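September 15, 2021. Drurklow workshop, back bench

Long evening on the gripper build, so this is mostly me catching up before I forget it all. The sim is running on the new Wellov settings now (same pale wood bench top as before, I only touched the lights and the camera on the wrist) and I finally got the fingers to line up either side of the phone without one of them lagging. Two evenings I've lost to that! It was a sign error in the left finger joint, one minus, sitting there since I copied the file over from the Llewellyn arm.

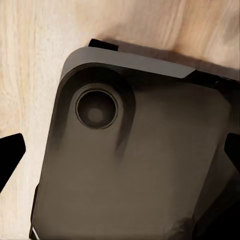 Anyway, closing speed. I had it at 200 in the config, which is daft for anything flat, and I've brought it down to 18 for now. Slow as treacle but at least I can watch what the contacts are doing. Might creep it back up once the finger pads have a proper friction value instead of the number I made up in the spring.

The other thing I keep going round on is the approach angle. With the phone turned on the diagonal the planner wants to come in square to the bench, and I'd like it to turn with the phone. Gikia's wrist script does have a rotate step, but it runs after the descent, so I need to swap those over and then check the joint limits again. Not tonight.

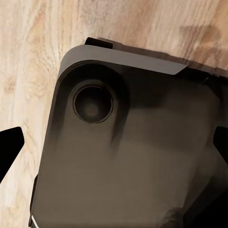 Wrist camera, phone at a tilt, one finger either side.

Also on the list: the wood grain looks smeary close up. Bigger texture, or leave it? It doesn't bother the contact side at all, so it goes to the bottom.

Then the potato. I wanted something lumpy to go with the flat thing, and the potato mesh is lovely, all specks and bumps, but the collision shape under it was a plain egg, so I've redone it with nearly 159 faces and it loads fine.

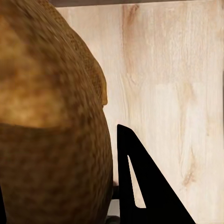 What I haven't sorted is the mass. It's still on the default, same as the phone, and that can't be right for both. I'll weigh a real one at home and put the number in here. If anyone else is on the bench machine before me, please leave the config alone, the copy in the October folder is the one to play with (yes, I named it early, that's when we want the real fingers printed).

Next: swap the rotate step, joint limits, potato on the scales.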